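The Stornska Kitchen, Counter Side

Gallery — four pictures

Viera Štěpánek picked the tile. I was allowed an opinion on the tile, and I gave it, and the tile is blue. The counter under it was meant to be clear at all times except for a cutting board and, at Viera's discretion, a bowl of something. That was in October. Things have since moved in, as things do, and most of them have found a spot against the wall and refuse to discuss it. The fruit is toy fruit, and keeps beautifully.
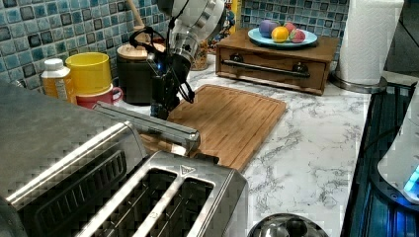 The fruit plate, enjoying its private platform on top of the drawer box. Yellow cup and red-pink mug are sharing, over on the left.

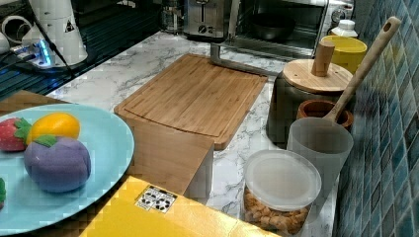
Eggplant, lemon and strawberry up front. The puffed things in the clear container are the closest this end gets to a snack.

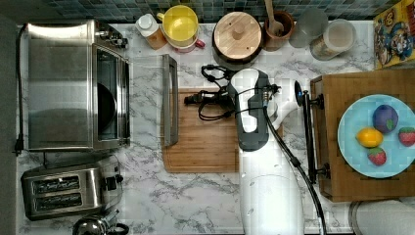 Toaster oven, toaster and kettle down the left side, which I think of as the heavy industry district. The plate has the right side and a wooden board all to itself. 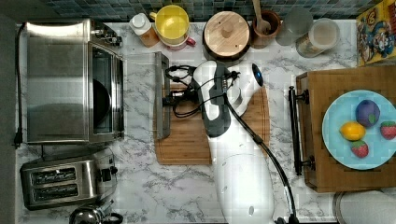 The back row at full attendance, small bottle to cereal box. The fellow in the blue hat has the best corner in the room.

My own position on counters is that they are shelves with ambitions. Viera's is that a canister with a wooden lid is furniture and may stay, but a cereal box is a guest. We have argued this twice and I lost both times, and the box stayed anyway.

A few people wrote in about the grout after the last gallery. It's a pale one, Jisto, bought by Florin Furtună, who ordered enough for 13 kitchens and would like to hear from anyone with a kitchen. Wipe it when you wipe the tile. If you let tomato sit on it overnight you will get to know it personally.

The drawers get their own page once I have found out what is in the second one from the bottom. It opens as far as a whisk and then stops. The pantry shelf is also coming, labels and all, as soon as Viera and I agree on whether rice goes under R or under G for grains.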